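Keeping the toys moving in Tredcombe

Murray Quinlan had a week's notice when the Tredcombe toy library lost its room at the elementary school. He moved the whole collection into his garage in April and ran it from there until the fall, lending from a folding table in the driveway.

"I figured people would stop coming," he says. "We had more families that summer than we'd had all year. They were walking past with strollers anyway."

The library now rents the back half of a former shoe repair shop on Bañez Street. It has 557 items on the shelves and lends to about 300 families. Members pay $12 a year and can take home four toys at a time for three weeks. Quinlan, a retired bus mechanic, does most of the repairs. Teodoro Navarro, who used to teach kindergarten in Prultby, decides what gets bought and what gets retired.

The two men don't always agree on that second point. Quinlan will fix nearly anything. Navarro thinks a toy that has been glued twice has done its job.

"Murray has a wooden crane in there that has been rebuilt so many times I don't think any of it is original," Navarro says. "Kids still ask for it, so I leave it alone. But a puzzle with two pieces missing is a different matter. You send that home with a four-year-old and you get a bad evening."

Donations come in faster than the library can use them. Navarro turns down most stuffed animals and anything that takes button batteries. He will take construction sets in almost any condition, even mixed together in a garbage bag, as long as they are clean.

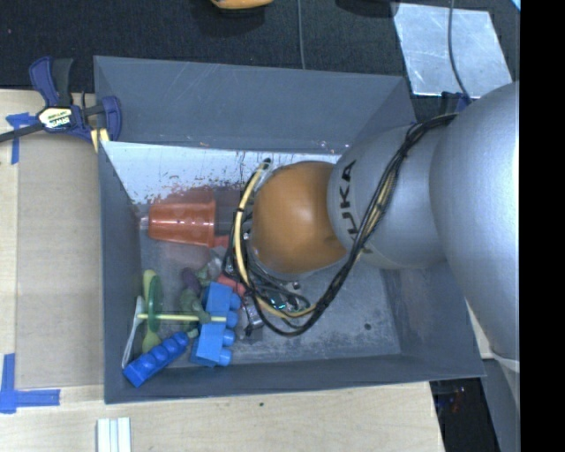 Sorting takes up most of Navarro's time. When he started, toys were grouped by age, following whatever was printed on the box. He changed that in his second year. Things are now shelved by what a child does with them: building, pretending, pushing and pulling, music, board games.

"The ages on the box are for the store," he says. "I had a boy of seven who wanted the stacking cups every visit. His mother was embarrassed to ask for them because they were on the baby shelf. Once the baby shelf was gone she didn't have to ask."

Each toy goes out in a mesh bag with a card listing the parts. Families check the card before they bring the bag back, and whoever is on the desk checks it again. Lost parts are not charged for. Quinlan tried a fine early on and dropped it after a few months.

"People kept the toy at home instead of telling us a wheel was gone," he says. "We lost the wheel and the truck."

The catalog was on index cards until last year, when the library switched to a small lending program called Flitar. Navarro typed in the records himself over one winter. Quinlan still keeps a notebook of repairs at his bench and has no plans to move it to the computer.

Money is tight but steady. Dues cover a little more than half the rent, and a spring yard sale of retired toys brings in up to $600. The rest comes from a church supper and a few regular donors. Neither man is paid.

Asked what the library needs most, Quinlan says shelving, and then a second person who can solder. Navarro would like to open one evening a week for parents who work days. At the moment the doors close at 3 p.m., and he knows of several families who have let their memberships go over it.

"They told me they liked the place, they just couldn't get here," he says. "I'd stay until seven if somebody would split it with me."

Quinlan says he is thinking about it.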